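Rarkitley update teaches grippers to cope with see-through plastic

I've been waiting for this one since May, so forgive me if I gush a little. Sosero has put out a new release of Rarkitley, its perception and grasp planning package, and the big item on the list is clear and tinted plastic. If you've ever tried to get a depth camera to agree with you about where a transparent box begins and ends, you already know why I dropped my sandwich and went to install it.

Quick background for anyone who skipped the last couple of releases. Rarkitley takes the camera stream, builds a picture of what's on the table, and hands the planner a short list of places to grab. With cardboard, wood and anything painted it has been solid for ages. With clear stuff it used to see the table straight through the walls and cheerfully plan a grasp on nothing at all. My own workaround was strips of masking tape along the rims (don't laugh, it got me through a whole winter).

The new release stops leaning so hard on depth. It looks for rims, the thin bright and dark lines you get where light catches the top of a plastic wall, and tries to join them into a closed shape. Once it has a shape it believes in, it drops the walls down to the tabletop and gives the planner something solid to work with. Shadows get their own pass, so a gray smear on a white table no longer turns into a mystery object. Well, most of the time!

The part I like best is how it handles dividers. Compartment boxes are nasty because you look through one panel into another, and where they overlap you get darker bands that look an awful lot like edges. The old version would pick a band and commit to it. The new one keeps several guesses alive as the camera moves and throws out the ones that slide around when they should stay put. It's a simple idea, and I'm a bit jealous I didn't have it.

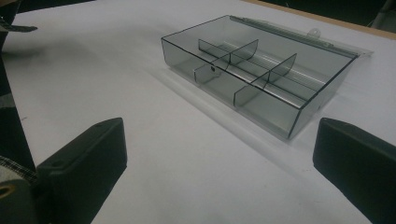
A smoky compartment box with curved cross dividers, seen beyond the gripper fingers.

Sosero's release notes claim 94 percent of rims found on its in-house set of clear containers. I can't check that number from my desk, and the set isn't public yet, so take it for what it is. What I can tell you is that I ran the thing on 10 containers from my own kitchen and workshop drawers, and it drew a sensible outline on 9 of them. The one it missed was a shallow tray with hardly any lip, under a lamp that I probably should have turned off. I haven't gone back to try it with the lamp out, so maybe that one's on me.

Lids are still a weak spot. A hinged lid lying open behind its box can get lumped in with the box itself, and then the planner thinks it has a much wider thing to hold. There's a setting called lid split that helps, but it's off by default and slows everything down. On my machine a full pass went from snappy to about four seconds with it on. That's fine for sorting screws, less fine if you have a line to feed.

People running Enulmont controllers get the update through the usual bridge, and I had no trouble there apart from one stale config file that had to go. Holzer users have to wait. The release notes say the Holzer bridge needs a rewrite on the planning side and don't give a date, which will annoy a few of you, judging by my inbox after the last release.

A couple of practical bits before you hit the install button. Redo your camera calibration first. I skipped it, got outlines floating a finger's width off the table, and spent most of a morning blaming the wrong thing. Also, the confidence view has moved to the second tab, and it now colors each wall separately, so you can see which side it's unsure of and nudge the camera that way.

The update is free if you already have a license, and the older version stays up for download in case you need to roll back. I'm leaving the new one on and peeling off the tape this weekend. If you have a clear container that breaks it, send me a note with your camera settings and I'll try something close to it here.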